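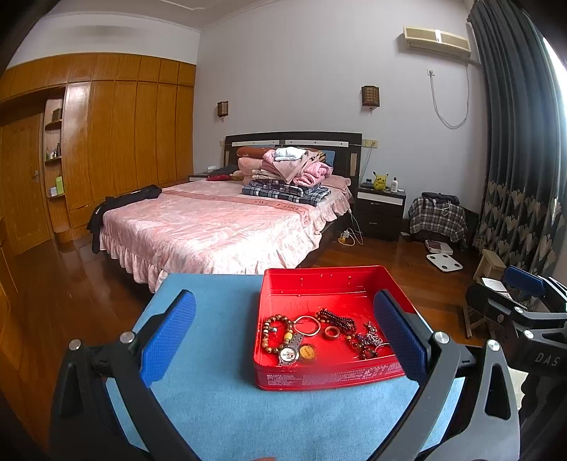 Jewelry tin, bedroom station, May.

Filed under: Home Robotics / Grant Updates
14 shares | 2 comments

Progress report to Seyoum, household chores track

Work in May stayed on small-item tidying. The task is to take bracelets, bangles and a watch out of an open tin, one at a time, and put them back. Brendeck collected 622 hand-guided demonstrations in furnished bedrooms. We had planned on 1000. The shortfall is mostly from the second apartment, which opened late.

The Skelo policy was trained on the first 300. It picks up a single rigid bangle well enough to keep going without help. Beaded bracelets are still a problem. They tangle, and the policy often lifts two pieces or drops the one it has. Flat discs against the tin floor are the worst case.

Bed making and folding were not tested this period. Our view is unchanged: no machine we have tried can tidy a bedroom on its own yet.

Next: finish the remaining demonstrations, retrain on the full set, and repeat the tin test with the softer Widix pads. Spending is on plan except for travel, which ran roughly 600 dollars over.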